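Home Browse Tags Unanswered Members Log in

Civon kitchen task pack: door tasks with a side-mounted arm, worth the license?

Posted in Simulation and Kits — May
Asked by Gladys Kaijage

I am evaluating the Civon kitchen pack for a small manipulation project and have 2 weeks left on the trial. The license is 700 per seat, so I want to be sure before I ask for it.

Setup: single arm, parallel gripper, base placed to the right of the appliance column. Tasks of interest are the microwave (open, close) and the wall oven beneath it. Policy is behavior cloning on the demonstrations that ship with the pack, 1,191 episodes after I drop the ones with the wrong base placement.

Closing the microwave works well. Opening does not. The policy gets the door off the latch, then the fingers slide along the handle strip and lose it well before the door is wide enough for anything to go in. The door is hinged on the left, so the free edge moves away from my base as it swings.

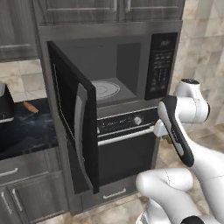
The second problem is clearance. Once the door is open, the retreat path brings the fingers down close to the oven handle, and in a fair number of rollouts they hook on it. The episode is still scored as a success, as the checker only reads the microwave hinge angle. I would prefer those runs to count as failures.

What I would like to know:
Is the handle slip a contact parameter problem or a base placement problem?
Can the success checker be extended without forking the pack?
Has anyone compared this with the Flesico appliance set? Their door models look simpler, but I have not run them.

Tags: civon, articulated-objects, gripper, success-check

El Idrissi
Replied Monday, 9:40

Mostly base placement. With the base on the right and a left hinge, the wrist has to rotate through most of the door arc to keep the fingers square to the strip. Log joint 6 and see if it saturates at the point where you lose the handle. On my setup it did every time.

Two fixes, in order of effort. First, shift the base toward the hinge side and regenerate the demonstrations with the replay tool. Second, leave the base where it is and split the task: pull the door a short way by the handle, release, then push from the inner face with the closed fingers. The second method needs no grip past the first few degrees and tolerates bad friction values. You will need new demonstrations for it. I collected 604 and that was enough for one kitchen layout — I make no claim about the others.

On the checker: yes. Subclass the task, call the parent check, and add your own contact test between the finger geoms and the oven handle. Register it under a new task name. No fork required. Be aware that the contact list is cleared on reset, so accumulate the flag at every step and do not read it only at the end.

drondthorpe
Replied Monday, 14:15

Raise the finger friction. Default is too low. Fixed it for me.

Gladys Kaijage
Replied to drondthorpe

I tried doubling it. The slip starts later in the arc but still happens, and the fingers then stick to the oven handle more often. Will test the split version.

tarn_k
Replied Monday, 16:02

On Flesico: I used it before moving to Civon. The doors are a plain hinge with no latch force, so opening is easier and the policies looked better than they should. Fine for checking a pipeline. If you plan to move to hardware, the latch matters, and I would pay for Civon. The documentation is weak in both. Ask Civon support for the joint damping table, which is missing from the trial download.

Related threads
Drawer task passes with handle not grasped
Replay tool ignores new base pose
Flesico appliance set: export of hinge limits
Oven door tasks and wrist limits
Trial license expired in the middle of a training run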